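4.2 Towel folding

Folding was the most demanding of the household chores in our study. A towel has no fixed shape, and a small error in the first grasp tends to grow with every later step. Earlier work by Oral and Bozkurt at Novthorpe reported good results on thin napkins, but terry cloth is thicker and springs back when released.

Each trial began with the towel dropped onto the work table from a fixed height. The controller was given a limit of 300 seconds to reach a fold accepted by the scoring procedure in Section 3. The policy was trained on roughly 4000 grasps taken from the Khalaf set, with no further tuning for the table used in our laboratory. We ran 184 trials in total. Figure 2 shows the single arm at work on a towel folded into a rough triangle.

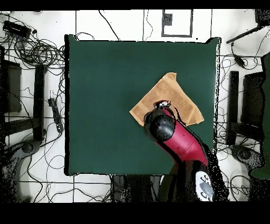
Figure 2. Towel folding with one arm. The gripper is pressed onto the upper part of the towel.

Most failed trials ended in one of two ways. The gripper either picked up both layers at once or closed on the cloth cover of the table together with the towel. Both faults were more common near the corners. A person doing the same chore corrects such errors by touch, and our system had no comparable signal. We therefore do not consider the task solved for home use. Section 4.3 reports the results for sorting.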